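4.2 When the planner should stop thinking

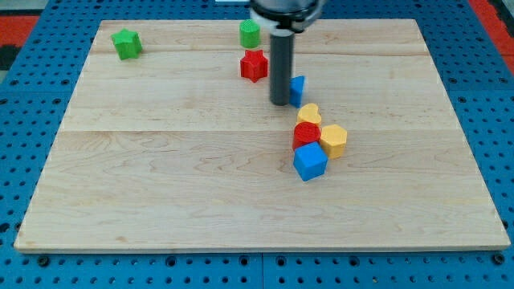 What does the planner do when two instructions fit the same block equally well? It picks the block with the cheaper reach, writes the tie to the log, and carries on without asking anyone.

This was not our first answer. The earlier planner, which we called Jenurier and have since stopped defending, treated every tie as a reason to ask the user. In principle this is polite. In practice a user who has typed "push the star away from the others" does not wish to be interviewed about which star, which others, and how far away is away. Poirier, who sat through most of the September trials, took to answering "yes" to everything, including the questions that offered two options.

Figure 3. Coloured plastic blocks on the board, with the end of the arm lowered to just above the surface. Two of the blocks are stars, one green and one red.

The layout in Figure 3 shows where the trouble starts. The word "star" alone fits both a green block and a red one. "The red one" is no better, as there is a red cylinder as well as the red star. Colour and shape together settle the matter, but people rarely give both, and when they do they sometimes give the wrong one with great confidence. Our language module (Leclerc) therefore returns a score for each block in place of a single name, and the planner works from the scores.

Perception adds its own share of doubt. From a low camera angle the arm hides part of whatever stands behind it, and blocks that touch tend to be joined into one object of no known shape. We handle the first case by keeping the last confident label for a block until the view clears, and the second by refusing to split a blob unless its colour changes across the join. The second rule fails on two touching blocks of the same colour. We know this, and the reviewers of an earlier draft made sure that we would go on knowing it.

Replanning runs every 40 steps of the controller. Running it at every step gave a planner that was always right about the present and never got anywhere, as each small shift of a block moved the best push direction and the arm spent its time circling. Running it every 100 steps gave the opposite fault: the arm pushed firmly and well at a place the block had left. The value of 40 has no theory behind it. Robichaud proposed one, which we have omitted for reasons of space.

A plan is dropped early in only 2 cases: the target's score falls below that of another block, or the tip comes too near the edge of the safe area, drawn well inside the edge of the board. All other surprises wait for the next replanning step. The settings used in Kanudville were carried over to the Liltivdale set-up unchanged, except for the safe area, which had to be measured again after we found that it had been entered in the wrong units at both sites.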